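# About Gudorier

We help people buy robot equipment without blowing the budget. Small labs, colleges, a few workshops. Grippers, stands, cameras, cables, tables, the computers behind it all. You tell us what you want to do and what you can spend – we come back with a list, a schedule and a number you can take to whoever signs things.

Four of us. Liliana Guerra started the company after years in a college purchasing office, watching grant money go on arms that sat in crates. Young-sook Um does the bench side. Kyung-tae Noh does quotes, shipping, customs forms, and chasing suppliers. Teófilo Condori joined in January and looks after spares and repairs. If you phone, you will probaly get Teófilo.

## What we do

- Equipment plans, one budget year or 3
- Side-by-side quotes, with freight and tax in them
- Bench layouts: table size, stand position, where cables go
- Spares lists
- A second look at a quote you already have (short answer, no charge)

We don't sell hardware and take no commission. Our fee is fixed up front.

Most of the planning we do now is for hand-held gripper work. Everyday items, plain table, a person doing the task with the tool in hand. Cheap to start compared to a full arm. The small stuff still adds up and that's where budgets go wrong.
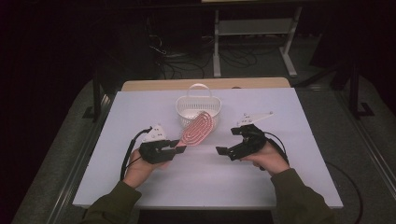
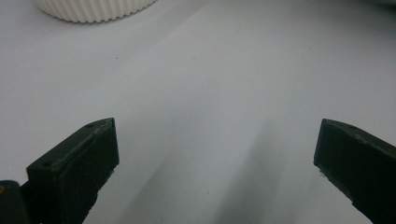
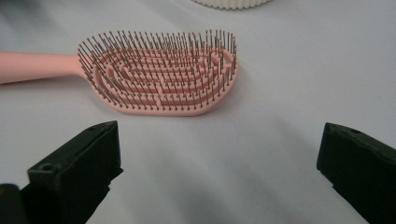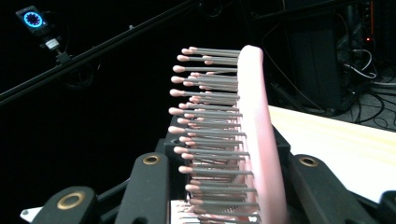
Spares get their own line in every plan we write. People fight us on it, then call in the spring asking if there's any money left for parts. Fingers are the usual one. Look at the second picture, the paler scuffing on the ridge near the left tip and the chipped spots along the lower edge – a finger is a part you buy more than once, so put it in as one. Same for cables. The first picture has them looping off both grippers, with one more going over the side of the table and a tangle on the floor farther back. Budget for extra length, clips and a floor cover. We put $300 against that line on a first draft and adjust when we've seen the room.

Props too. A hairbrush, a little plastic basket, whatever the task calls for. Buy duplicates in the same order, as store items get discontinued and then your matching one is gone. Young-sook keeps a list of what each client uses, with the store and the reciept.

## How a plan goes

First call, half an hour. Then a form (sorry, it's long. Fill in what you can). Kyung-tae gets 3 quotes for anything expensive and we write up the differences in normal words. Draft plan, your comments, final plan. After that we stay reachable while the orders come in, and check the packing slips against the quote if you send them over.

Things to have ready:

- last year's equipment spending, even a messy version
- room measurements and number of outlets
- date the money has to be spent by
- who approves, and what they always ask

That last one saves the most time. Leonidas Spanos, our first client, sent his dean's old questions along with the form and the plan went through on the first try.

## Status

Taking new plans now. Bench visits by appointment, phone or video otherwise. Our quote comparison sheet, Stimix, is free to clients, ask Kyung-tae for the current version. The old one has a wrong freight column, please delete it.

Page updated 29 October 2020. Staff photos still to come.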